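Stelloton Community Centre – Members' Newsletter
Jun 10, 2021

Kitchen and Hall Hire: Revised Conditions for the Coming Year

The Board of Management has completed its review of the conditions under which the kitchen, the Bolton Room and the main hall are made available to member groups and to the public. The revised conditions were adopted at the last regular meeting and replace those printed on the reverse of the former booking form. Groups holding copies of the old form are asked to recycle them.

The review was undertaken in response to correspondence received over the winter, much of which concerned the shared use of the kitchen. Several groups wrote to say that they had arrived to find the counters in use by another party, or that dishes and cutlery had been returned to the wrong cupboards. Others asked for clearer guidance on deposits, on late departures and on the storage of food between sessions. The Board is grateful to all who took the time to write.

Booking periods

Bookings will continue to be taken in blocks of one hour, with a minimum of two hours for the main hall. The hirer's time now includes setting up and clearing away. Under the former conditions an additional half-hour was allowed without charge at each end of a booking, and this led to overlaps on busy evenings. Groups that require a longer period to prepare, such as those serving a full meal, should book accordingly.

Recurring bookings may be made up to 12 months in advance. A recurring booking that goes unused on three consecutive occasions, without notice to the office, will be released to the waiting list.
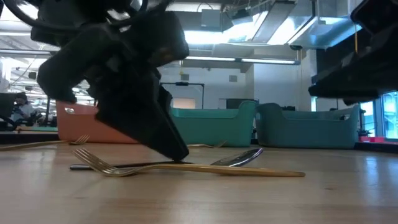

Deposits and charges

A damage deposit of $70 applies to the Bolton Room and to the kitchen when it is hired on its own. The hourly rate for the kitchen is $40 for outside hirers. Member groups in good standing pay half of that amount and are exempt from the deposit, provided that a named key holder has signed the register for the current year.

Deposits are returned by cheque within ten business days of the hire. Deductions will be made only where a room has been left in a condition that requires additional cleaning, or where equipment has been damaged or removed. In either case the hirer will receive a written account of the deduction and may ask the Board to reconsider it.

Use of the kitchen

The following conditions apply to all users of the kitchen, whether or not a meal is being served.

Counters and sinks must be cleared and wiped before departure. The dishwasher may be left running only if another group is booked to follow and has agreed to empty it. Tea towels and dishcloths are to be placed in the hamper beside the rear door, and not hung over the oven rail.

Crockery, glassware and cutlery belonging to the Centre may be used without charge. Items should be washed, dried and returned to the cupboard or drawer bearing the corresponding label. Hirers who bring their own dishes are asked to mark them, as unmarked items found after a booking are placed with the general stock. Any item that has been chipped or bent should be left on the shelf above the microwave with a note, so that it can be withdrawn from use.

Food may not be stored in the refrigerator between bookings unless it is labelled with the name of the group and the date. Unlabelled food will be discarded. The chest freezer is reserved for the seniors' lunch program and is kept locked.

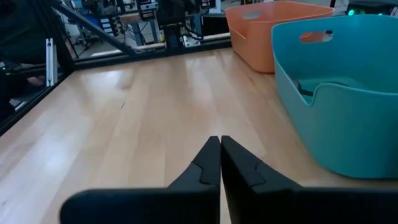 Members will recall that the upper cupboards were rearranged last October, when the Arnel Street entrance was closed for the replacement of the ramp and all deliveries came through the kitchen. That arrangement was intended to be temporary. It proved satisfactory to most users and has now been made permanent, with large serving platters and the two coffee urns kept at waist height and baking tins moved to the top shelf. A step stool is kept behind the pantry door and should be returned there after use.

The Centre's supplier of kitchen equipment, Agarwal Catering Supply, inspected the range and the ventilation hood in the spring. Both were found to be in sound working order. The left rear burner is slow to light and should be given a moment before a second attempt is made. Hirers must switch on the hood whenever the range is in use, including for the boiling of water.

Hall floor

The main hall floor will be refinished during the summer closure. The Board has set aside $2,000 toward the work, with the balance to be met from the building reserve. Once the floor has been refinished, the following practices will be required: chairs and tables must be lifted and not dragged, street shoes with metal heels or cleats will not be permitted, and adhesive tape of any kind may not be applied to the floor. Groups that rely on floor markings, including the badminton club and the line dancers, have been consulted and will be provided with removable discs.

The piano will be moved to the Bolton Room for the duration of the closure and will be tuned upon its return. It will not be available for practice during that time. 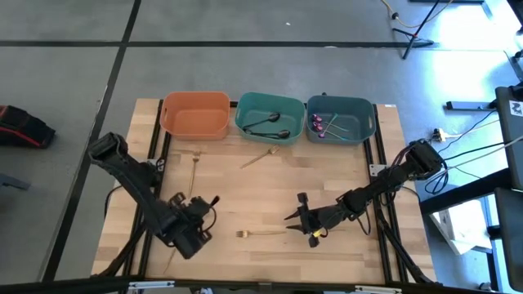 Keys and access

All keys issued before this year must be returned to the office and exchanged. Each member group may hold no more than two keys. The names of key holders are recorded in the register, and a change of key holder must be reported within 5 business days. Keys are not to be copied or lent. A group that loses a key will be charged the cost of replacing the cylinder if the Board considers this necessary.

The side gate to the parking lot is locked at the end of the last booking each evening. Vehicles may not be left overnight without permission. Accessible parking spaces must be kept clear at all times, including during loading.

Insurance

Outside hirers must provide proof of liability insurance when alcohol is to be served, when tickets are to be sold, or when food is to be prepared on the premises for the public. Proof should reach the office at least two weeks before the event. The office can supply the wording that the Centre requires on the certificate, but it cannot recommend an insurer.

Enquiries

Printed copies of the revised conditions are available at the front desk, and a large-print version may be requested. Questions concerning bookings, deposits or keys should be directed to Viktória Antal, Facilities Coordinator, at the office during regular hours. Written comments on the revised conditions will be received until the end of the summer closure and placed before the Board at its first meeting in the fall.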